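用了三个多月，说说 Hullby 这张餐桌

桌子是一月底到的，现在四月，用了三个多月，每天三顿饭加上晚上办公都在上面。我买的是浅色木纹那一款，没有延长板，到手 2,325 元，另付了上楼费 99 元。同一家还有一款窄一些的，1,380 元，当时也考虑过，后面会说为什么没选。

## 送货和安装

桌面和桌腿分两个箱子。桌面那一箱比想象中重，两个人抬进电梯要斜着放，楼道窄的要先量好。纸箱四角有泡沫，拆开没有磕碰。

装起来不复杂，四条腿各三颗螺丝，附送的内六角扳手偏短，拧到最后手疼，我换了自己的长柄扳手。说明书第二页的图把前后腿画反了，照着装会发现横撑对不上孔，拆下来调个方向就行。连拆箱带收拾纸板，一个人用了 61 分钟。

装好以后放在地砖上有一点晃，调了右后方的脚垫就稳了。脚垫是旋转式的，调过以后没有再松。

## 桌面

颜色是偏黄的浅木色，比网页上的图稍微暖一些。纹理比较细，有些地方是直的，有些地方弯成波浪，还有几处拉长的椭圆。喜欢纯色桌面的人可能会觉得花，我自己看习惯了，面包屑掉在上面也不显眼，这点有好有坏，擦桌子的时候要侧着看才知道擦没擦干净。

表面摸着平滑，带一点光泽，不刺眼。我们家餐桌靠窗，下午光线斜进来时桌面会有一片发亮，看屏幕要把电脑转个角度。介意反光的，建议去店里看实物，网页上看不出来。

商品页写的是木皮贴面，所以不要指望以后打磨翻新。我问过客服边缘能不能补，回答是可以买同色的修补蜡，不提供换面。

## 耐用情况

热的东西我一律垫隔热垫，没有试过直接放锅。有一次垫子没放正，汤碗碗底挨着桌面待了一顿饭，收走后留下一圈白印，第二天淡了，一周后看不出来。咖啡和酱油都洒过，当场擦掉没有痕迹。有一次酱油隔夜，早上用湿布加一点洗洁精，擦了几遍也下去了。

划痕有两道，都很浅，是拖陶瓷花盆留下的，顺着木纹，不找看不见。碗底没上釉的粗陶碗最好也别在上面推来推去。

桌边倒过角，手腕搭着打字不硌。桌面下面没有抽屉，想夹台灯的话，边缘厚度够用，不过夹子最好垫块布，我没垫，留下了两个小压痕。

## 和另外两款比

买之前还看过 Trallow 的圆桌和 Huỳnh 的实木桌。

Trallow 的圆桌外形好看，四个人坐刚好，缺点是中间一根独脚，手撑在边上起身时整张桌子会往下沉一点。家里有老人，我没有选。

Huỳnh 那张用料确实好，摸起来和贴面不一样，价格也高出一大截，而且要定期上油。楼下邻居 Amnuay Phuthong 家用的就是这张，他每个季度上一次油，上完当晚不能用。我知道自己坚持不了。

至于同品牌 1,380 元的窄款，两个人吃饭够了，摆上一盘主菜和两碗汤以后，就没有地方放水杯。一个人住可以考虑。

## 保养

店里会推荐配一瓶 Kundum 的木器清洁剂，我买了，用过几次，和拧干的湿布加清水比没看出多大差别，味道还有点冲。平时我就是湿布擦一遍，干布再收一遍水，水渍不要留在拼缝附近。

## 适不适合买

三到四口人，吃饭和办公共用一张桌子，预算在这个价位，可以买。想要实木手感，或者习惯直接放热锅的，看别的。扳手和说明书的问题希望厂家改一下，脚垫建议装好就调，别等晃了再趴下去弄。

如果以后出现开胶或者起边，我会回来补充。 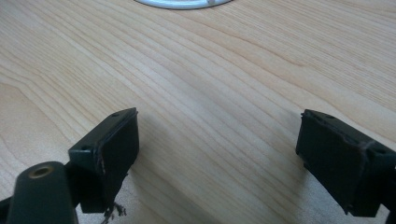

另外有人问椅子，椅子不是一套的，是以前的旧椅子，座高偏低，配这张桌子吃饭没问题，打字久了肩膀会酸，我加了一个坐垫。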